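Skorkton handset program: progress report to Marus
Reporting period: second quarter of the project, closing in October
Prepared by Sunee Thongdee, program lead
For Shirley Mapplebeck, Marus device fund

1. Status

The Cladthorpe handset is in its second engineering build. Hardware is on schedule. Software is three weeks behind the plan agreed at the start of the quarter, and certification paperwork has slipped with it. We still expect to submit for radio approval before the end of the next quarter. Spending is within the approved budget, with one line over and two under (section 6).

2. Hardware

The first engineering build was 40 units. All were assembled by Ochoa and shared between our radio, camera and battery teams. Two faults came back often enough to need a design change. The volume key flex cable cracked at the bend, and the lower speaker rattled at high volume. The cable has been rerouted and the speaker gasket is now thicker. Neither fault has come up in the second build so far.

The second build is 80 units. Weight is 188 grams with the battery in, four grams over target. Most of the extra is in the mid-frame, where we added material next to the SIM tray after the first round of drop tests. We looked at a lighter back cover to win it back and decided against it on cost.

The display supplier has confirmed the panel for production. Brightness and touch response are within spec on every panel we have checked. Color at the lowest brightness setting still leans green on some of them, and the supplier is working on a calibration file.
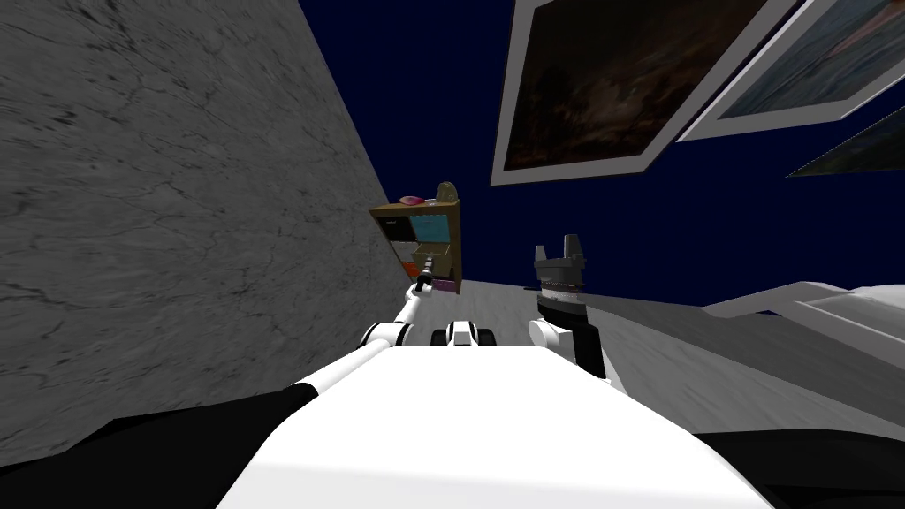
3. Battery and charging

Charging from empty to 85 percent takes 40 minutes with the supplied charger, which meets the target. The charging rate drops after that point to limit heat. The back of the phone stays inside our surface temperature limit while charging with the screen off. With navigation running and the screen at full brightness it goes over the limit, and the phone then cuts the charging rate more sharply than we would like. A new thermal table is in test.

Standby drain on a dual-SIM setup is too high. The modem wakes more often than it should when the second SIM has weak signal. Ochoa has reproduced the problem and passed logs to the modem vendor. We have a partial fix in the current software and expect the full one in the next modem release.

4. Software

The delay comes from two places. The camera pipeline had to be reworked when we changed the ultrawide sensor, and the fingerprint driver needed a rewrite to pass the lock screen security checks. The driver is finished. The camera work is almost 85 percent complete by task count, with night mode and video stabilization still open.

Open issues carried into next quarter:

Night mode shots take too long to save.
Video stabilization drops out when switching lenses.
Bluetooth audio stutters during large downloads.
The keyboard covers the reply field in split screen.
Call volume resets after a restart.

None of these blocks the certification submission. The Bluetooth item will block release to stores, and we have moved one engineer from the launcher team to work on it full time.

We also ran the first over-the-air update from one internal build to another. Every second-build unit in daily use took the update. One failed the first time because storage was full, and the error message it showed was not clear. The wording has been changed.

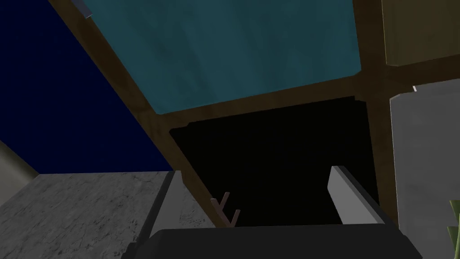
Simulated view, looking up at a teal panel and its brown wooden frame.

5. Certification

The pre-test at the outside lab covered radio output, absorption and emissions. Absorption and emissions were fine. Radio output was slightly low on one band with the phone held in the left hand. The antenna team has a tuning change that brings it up without affecting the other bands, and we have booked a repeat test.

The model number and label artwork have been approved internally. The label text needs one correction to the importer address before it goes out.

6. Budget

Lab fees are over the plan because of the repeat test. Travel and tooling are both under, and the tooling saving covers the overrun. We are not asking for additional funds this quarter.

7. Decisions needed from Marus

Please confirm whether the 256 GB version should go through certification together with the base model or follow later. Doing both at once adds one week of lab time. We also need your approval of the revised software dates in the attached schedule before the third build is ordered from Ochoa.

8. Next quarter

Complete camera work and freeze software for certification.
Repeat the radio output test and submit.
Order the third build and begin the carrier trial.
Send Marus six units for its own review.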